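FOR IMMEDIATE RELEASE
Jul 22, 2019

Lellwood Gallery Opens Its Doors to Welsh Basket Makers, Widens Them First

VAUGHAN -- The Lellwood Gallery will open its fall season in September with "Carried," a show of 40 handwoven willow and rush baskets by Morfudd Rowlands and the seven makers who share her workshop. The largest piece, a coracle-sized log basket, would not fit through the front entrance when it was measured last spring. The entrance has been rebuilt. The basket has stayed as it was. 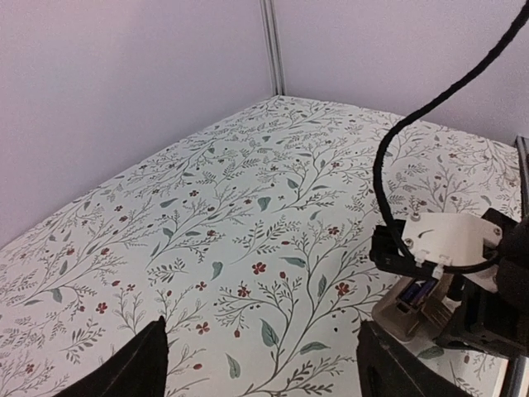

Rowlands has been weaving long enough to have opinions about handles. All of the work in the show is made from willow the group grows, cuts, sorts and soaks itself, and none of it is dyed. The browns, greens and near-blacks come from the bark, and the pale rods have been stripped by hand, a job Rowlands describes as "restful for the first hour."

"People ask if they're allowed to use them," she said. "I ask what else they were planning to do. One woman told me hers was too good for potatoes. I've met her potatoes, and I disagree."

Mircea Cozma, who runs the gallery, chose the pieces over two visits to the workshop. "I went for 12 baskets," he said. "I am not a strong negotiator." 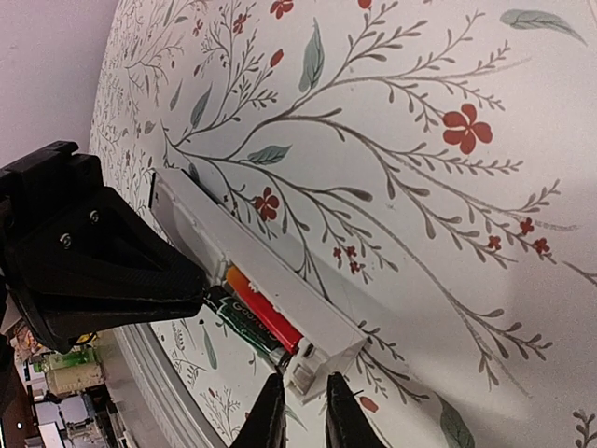
Every basket is for sale, with prices starting at $40 for a small berry basket and rising to $1,971 for the log basket, delivery included, doorway alterations extra. A round-bottomed market basket in the oldest pattern the group makes is priced at $471. Each comes with a card naming the maker and the variety of willow.

Rowlands will teach a beginners' class on opening weekend, limited to 8 students. Tools and willow are supplied. Students should bring an apron, a lunch and a forgiving attitude toward circles.

Gallery admission is free. Baskets may be picked up and handled, but please put them back right side up.

Press contact: Mircea Cozma, Lellwood Gallery, Vaughan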